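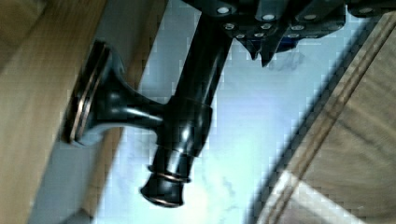

Chapter 6
Does the Gripper Matter? Comparing Hands on Awkward Objects

6.1 A claim worth doubting

Gripper catalogs are full of success rates. A typical page gives one large percentage, a photo of a hand holding a cardboard box, and very little else. Students tend to copy the percentage into their reports as if it were a property of the gripper, like its weight. It belongs to a whole setup: the fingers, the arm, the camera, the controller, the objects, and the person who decided what to call a success.

Take a glossy, dark fixture with a round base against wood and a cylindrical post. Fingers that do well on boxes meet a curved, shiny surface with no flat sides to press on. The camera at the wrist sees long white highlights where it ought to see an edge, and bright backgrounds wash out to almost nothing. If the grasp fails, which part do we blame? Most published comparisons can't tell you. Several don't ask.

6.2 The Trellbridge trials

We will return all through this chapter to a set of tests we call the Trellbridge trials, after the workshop where they were run. Two grippers were compared, the Harnadetti and the Jakik. The first has broad plates and pointed tips. The second has flat padded fingers. Each was tried with both of the controllers on hand, and the full log holds 2830 grasps.

That sounds like plenty. It is less impressive once you learn that the objects came from only six types, and that nearly 20 percent of the grasps were made on the same door handle. A large log of similar trials is still a narrow test – a point that gets lost as soon as the results are put into a bar chart.

The first summary of the trials declared the Harnadetti the clear winner. When we went back to the log, we found that it had been run mostly with the newer controller. The Jakik had mostly been run with the old one. The summary had compared two pairs of things and given all the credit to one member of each pair. Keep this mistake in mind, for you will meet it again in Section 6.5 and probably in your own work.

6.3 What counts as a grasp?

The Asamoah rule, used in this book, says that a grasp counts only if the object is held through a set motion and then released where it was meant to go. For objects fixed to a wall or board, the rule asks for steady contact under a stated pull. We don't think the rule is perfect. It ignores scratches, for one thing, and a customer with a polished fixture will not. It does force you to write down your test before you run it, and few of the reports we have read pass even that bar.

Before going on, find a success rate in any gripper brochure and write down what you would need to know in order to repeat the test. Keep the list. You will use it in Section 6.4, where we plan a comparison that changes one part at a time.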